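Let It Stop

I've been meaning to write this since September, when I spent most of a month being mad at a retry setting. It's a dumb thing to be mad at, a number in a box on a settings page, but I still think about it when I'm brushing my teeth, so you're getting an essay.

Some background, as short as I can make it. I work at Calberg, in Dratenville, where we take in old office computers, strip out what can be sold or reused, and send the rest on. A while back we started a project called Dauda (I didn't pick the name, please don't write to me) to see if a robot arm could pull the memory out of desktop towers. People are good at it, but it's fiddly work that wrecks your thumbs, and if you do it for a whole shift you start to hate the sound of the little latches. So I was all for it. I still am! I want that on the record before I spend the rest of this complaining.

The job goes like this. A person opens the tower, lays it on its side and gets it squared up on the bench. The arm comes down over the slots, opens the latches, takes hold of a module by its edges and lifts it straight out. The word that matters is straight. Lift a memory stick with a bit of a lean on it and you can crack the slot or bend a contact, and then you've saved a cheap part by ruining a pricier one. 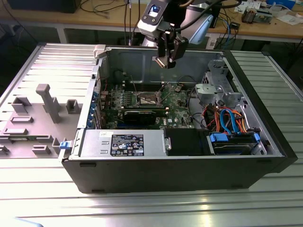

The arm working over an opened tower, side panel laid flat beside it.

The software we run on it is called Livum, and Livum has fault codes like everything else. The one I want to tell you about is fault 299. It means the fingers closed to a width that doesn't match the part they're supposed to be holding. Too wide and you've grabbed something extra. Too narrow and you've got a corner, or a bit of latch, or air. When 299 comes up the arm is meant to stop where it is and wait for a human being.

When we first switched everything on, we got a lot of 299s. I mean a LOT. The arm would stop, somebody would put down whatever they were doing and walk over, look in the case, shrug, and press the button to carry on. Nine times out of ten there was nothing you could see wrong. You can guess how that felt by the second week. We had a machine that was supposed to free up a person and it was using up a person and a half.

So we turned on retries. When the gripper got a bad width it would open, back up a hair, and try again, up to 3 times, before it called for anybody. And I should say "we" with my whole chest, as I was in the room, I thought it was a great idea, and I think I was the one who said "let's just give it another shot or two on its own." The stops dropped off almost overnight. People got their afternoons back and we were all very pleased with ourselves.

You see where this is going. What the retry did, on the bad ones, was let the arm take a second and third bite at a part it was already lined up wrong on. If the tower was sitting a touch crooked, the first grab pushed the module over to one side. The second grab found it leaning, and now the width read fine, since the fingers had mashed the thing into a position that suited them. Then up it came, on a slant. The log said success. Green line, next machine.

By the end of that run the log had 936 towers marked as good pulls. Then the boards went through testing, a separate step in another room on another schedule, and 803 of them passed. The rest had at least one memory slot that was cracked or dead. Some of those would have been dead when they came in the door, I'm not pretending otherwise, old computers are old. But there were fresh cracks in the plastic at the ends of the slots, clean and pale, and I've looked at enough old slots to know what a new break looks like.

What gets me is how long we didn't know. Testing was running behind by weeks, so the bad boards were just piling up on a cart, and all that time the numbers we looked at every morning were the arm's own numbers. We were asking the robot how the robot was doing!
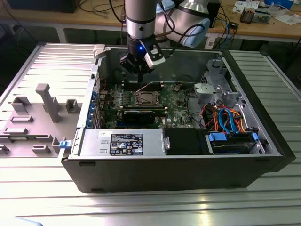

Gripper over the memory slots on one of the Dell towers.

Now for the opinion part, which is what I promised. I think we've got our feelings about stopped robots all wrong. When an arm stops, everyone in the building treats it as a failure. There's a sigh. Somebody says "it's down again." It goes on the chart as lost time, and the chart is what gets shown to people in nicer shirts. A robot that keeps moving looks healthy, and we give it the benefit of the doubt right up until a cart full of broken boards rolls by.

But the stop was the only honest thing in the whole setup. Fault 299 was the arm saying "I don't know what I've got hold of." I'd love it if more of my coworkers would say that (I'd love it if I said it more). And our answer was to teach it to keep quiet and try harder.

I've heard the other side of this plenty, and it's a fair argument. If a machine stops for every little wobble, folks quit paying attention. They walk up and press the button without looking. I watched it happen, and I did it myself with a coffee in my hand. A stop that gets waved through is no protection at all, and you could say we were already pulling modules crooked before the retries came along, just with a person's blessing. Probably some of the bad boards are from then. I can't sort them out now, and yes, the fact that I can't is its own complaint.

Where I part ways with that argument is the fix. If there are too many stops, go find out what's causing the stops. In our case it was mostly how the towers sat on the bench. Our bench tops are ribbed aluminum, and a case on its side can settle a little differently depending on who put it down and how much of a hurry they were in. Some cases have a foot or a lip that holds one corner up. A simple stop block to push the case against would have done away with a big share of those 299s in the first week. I know because that's what we ended up doing, and it did. The block took less time to make than the meeting about the chart.

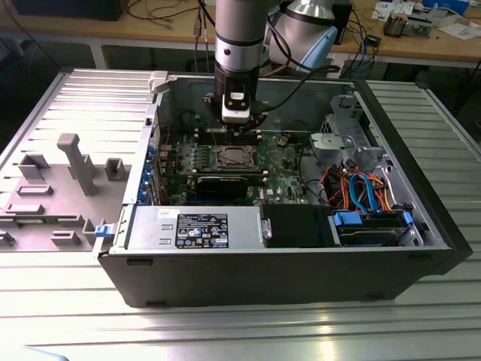

My other gripe is that we talk about these faults like they're only a question of broken parts, and I don't think you can separate that from the question of broken people. No one got hurt on Dauda. But think about what a blind retry means when somebody has decided to help. The arm is reaching down into an open case, tip right over the memory slots, with its own black cables running off the wrist and across the machine, and there's a loop of orange, red and blue wires over the hard drive farther down. That's a lot of loose stuff to have near something that moves. A person sees a wire that looks like it might catch and their hand goes in to nudge it. Anybody's would. If the arm has truly stopped, fine. If it's sitting in the little pause between try one and try two, it looks exactly the same as stopped.

I brought that up early on, sort of mumbled it, and was told the grip force is low and the speed is low and there's a rule about keeping hands out of there. All true. I also know what rules are worth when a shift is running late. I've broken that one. I wanted my wire out of the way and I reached in, and the fingers opened and came down again next to my knuckles, and I said a word I won't put here. It didn't touch me. I didn't report it either, and I've felt lousy about that longer than I've felt lousy about the boards.

So when people tell me a retry is harmless because the machine is gentle, I get a bit loud. Gentle is nice. I'd rather it told me what it was about to do.

We changed a few things. Retries are off for anything that involves grip width. If the arm gets a 299 it stops, it backs all the way up out of the case first so there's no question about whether it's waiting or thinking, and the person who clears it has to pick a cause from a list before the button works. People grumbled about the list. I grumbled about the list, and I wrote it. One of the choices is "can't tell," and I fought for that one, because if you don't give people a way to say they can't tell they'll just pick whatever's on top.

And a few boards from every cart now go to testing the same day, instead of waiting in line. That one costs us real money and I get asked about it every couple of months. My answer hasn't changed. I don't want to hear how the pulls are going from the thing doing the pulling.

The arm still stops more than anybody would like. It stopped twice this morning before ten, once for a module that had a sticker folded over the edge and once for "can't tell." I walked over both times, put my coffee down first, and had a proper look. The second one I stood there a good while and I still couldn't see what was bothering it, so I pulled that stick by hand and sent the board down the hall with a note on it. I haven't heard back yet.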